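发件人：Annelies Aigner
收件人：夹爪与腕部相机讨论列表
日期：2020年4月20日
主题：Re: 软壳夹爪和平行夹爪，到底换不换？

大家好！

先把前面那封信里的问题贴上来，免得新来的朋友找不到上下文：

> 我们手上是 Fankhauser 的平行夹爪，行程够用，就是夹细杆子老打滑。
> 看到有人在用 Stondix 的圆头手指，想问三件事：
> 一、细的、圆的东西夹得住吗？
> 二、腕部相机会不会被外壳挡掉太多？
> 三、控制器要不要跟着换成 Dadex 那一套？
> 预算只剩 700 欧，换错了就得等明年。

我三月份刚把这两种都装上去试过，趁还记得，一条一条回。写得有点长，赶时间的直接跳到控制器那段。

1. 细东西

结论先放这儿：圆头手指比我想的好用，但挑角度。平行夹爪我一共跑了 177 次抓取，圆头跑了 131 次（少的那些是因为中间有根线松了，我找了一下午，气死）。平行夹爪只要对得正，夹螺丝刀的金属杆也没问题，稍微歪一点就转着滑出去。圆头这边反过来，歪一点无所谓，可是杆子要是正好贴着地面，指尖太圆，够不到底下，得先轻轻拨一下再夹。你们要是主要抓带柄的小工具，我建议抓柄，别跟杆子较劲！

另外指尖可以贴一层 Flelex 的薄垫。我贴了，摩擦力好很多，就是边角容易翘，翘了以后力反馈的读数会飘，我现在隔一阵就撕掉重贴。

2. 相机遮挡

这个确实要当心。圆头的外壳比平行夹爪胖一圈，腕部相机往下看，画面中下部基本就归它了。好在指尖前方那一块还是看得见的，真正要命的是目标贴着外壳两侧的时候。我的做法是把相机支架抬高一格，再往外斜一点，视野里能多出一条地面。

还有反光。我的台面是红褐色大理石花纹，白色的纹路又亮又碎，地面本身也反光，分割模型有时候把白纹当成细杆。换哑光垫子能解决，不过我故意留着，算是给算法找点麻烦。下面是试圆头时腕部相机看到的，螺丝刀和两把玩具小耙子都在台面上，另一条手臂从左边伸进来，动得快，糊得厉害：
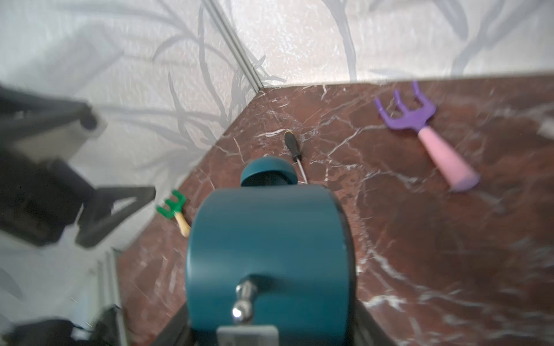 3. 控制器

不用换！至少先别换。Dadex 那套我借来用过，界面漂亮，可是它的夹爪驱动和我这边的臂控不在一个时钟上，对时间戳对得我头大。旧控制器把指令频率降一点，再把夹紧力的上限调低，圆头手指就跑得很稳。报价单上写的是 2,000 欧，你那 700 欧连零头都算不上，省下来买备用手指和线吧。

对了，装圆头的时候末端负载参数记得重新填，我头一天忘了，手臂一停下来就往下沉一点点，还以为是减速器坏了。

平行夹爪我没拆走，抓盒子还是它顺手。谁试过更尖一点的圆头指尖，麻烦回信讲讲，我想知道贴地的细杆能不能一次夹起来。参数文件要的话单独写信给我，附件太大，列表会退回来。

Annelies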